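Trosasora Bread Club – Frequently Asked Questions

Updated Wednesday, June 10, 2026. Read this before emailing please, most answers are in here.

JOINING

How do I join?
Fill out the form at the counter or on the website. Pay for the first month. Done. You start the following Friday if we get your form by Tuesday night, otherwise the Friday after that.

What does it cost?
$29 a month for one loaf a week. Second loaf adds $15. Same price in a five-week month, so enjoy those.

Is there a waiting list?
Right now yes. The oven tops out at 143 loaves per bake and we're full on Fridays. Put your name down anyway, people move away or go on vacation and spots open up. Saturday still has room.

Can I split a share with a neighbor?
Sure. One name on the account, one person picks up. How you cut the loaf is your business.

THE BREAD

What do I get?
Baker's choice. Usually a country sourdough, a seeded rye, a plain white sandwich loaf or the potato loaf (the Gesum). It's on the board Thursday afternoon and goes out in the email at the same time.

Can I pick which one?
Not every week, sorry. You can mark one "never" on your form. Most people mark the rye. Two loaf members can ask for two different ones and we try.

Allergies?
Everything is baked in one kitchen with wheat, milk, eggs, sesame and walnuts. No gluten free, we can't do it safely in that space. If you have a serious allergy please don't join.

Is it sliced?
Ask at pickup. Sandwich loaf slices fine. The sourdough needs to be fully cool or the slicer chews it up, so before 3 pm the answer is no.

Where's the flour from?
Mostly the Pylypenko mill. White flour comes in twice a month, whole grain every week becuase it doesn't keep as well.

My loaf had a huge hole in it.
It happens. If it's more hole than bread bring it back, or send a photo, and you'll get credit for one.

PICKUP

When and where?
Friday noon to 6:30, Saturday 9 to 1. Side door on the Homudik Street end, not the café door. Café staff can't look up your account so please don't ask them.

I missed my pickup.
Friday loaves are held until Saturday at 1. After that they go to the food pantry. No credits for missed pickups – we already baked it.

Can somebody else get mine?
Yes, they just give your last name. No need to call ahead.

Do you deliver?
No. We tried, it was a mess.

Can I pause?
Up to four weeks a year. Tell us by Tuesday night of the week you're skipping. Email only, a note passed to whoever is at the door will get lost.

Parking?
Two spots by the side door, ten minutes max. Street parking is free after 5.

STORING IT

How long does it keep?
Sourdough four or five days cut side down on a board. Sandwich loaf three days in a bag. The Gesum stays soft longest, nearly a week.

Fridge?
Please no. Goes stale faster in there. Freezer is great, slice first, double bag it, toast straight from frozen.

It's gone hard.
Run the whole loaf under the tap for a second and put it in a 350 oven for ten minutes. Sounds wrong, works. If its already sliced make croutons.

BAGS AND BASKETS

Do I need to bring a bag?
Would help. Paper bags are free for now. Cloth ones are at the door, wash them inside out and the crumbs come off easier.

What about a basket for the table?
Woven ones, rectangular, similar size. Orange-tan or dark brown. Wipe with a damp cloth, no dishwasher. Line it with a towel if crumbs through the weave bother you.

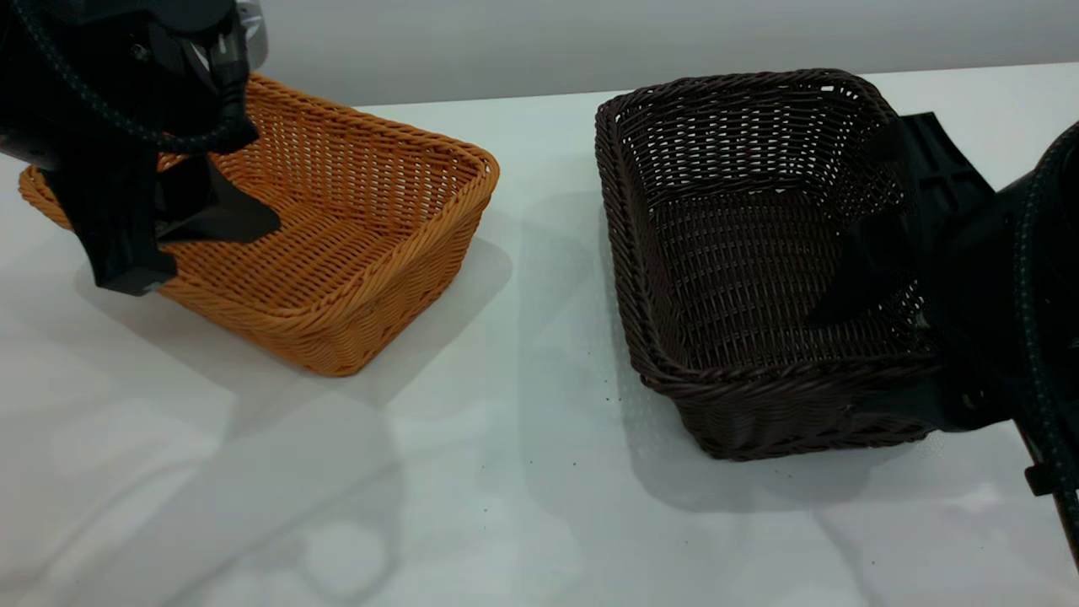 Dark brown one, closer:
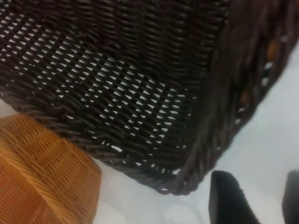 HOLIDAYS AND EXTRAS

Are you open in December?
Yes, except the last week. Nothing that week and no charge for it. Holiday loaves are a separate order, form goes up right after Thanksgiving and closes when we run out of oven.

Can I get sourdough starter?
Free to members, bring a jar with a lid. Ask for Daniyal Khokhar on Saturdays, he looks after it and will tell you how to feed it. He'll also look at your sad starter if you bring it in.

Gift memberships?
One month or three months. Card gets mailed or you pick it up. Gift shares start on Saturdays only until the Friday list clears.

How do I cancel?
Email before the 1st. No fee. You keep getting bread to the end of the month you paid for.

Contact: side door during pickup hours or the website form | © 2026 Trosasora Bread Club | Back to top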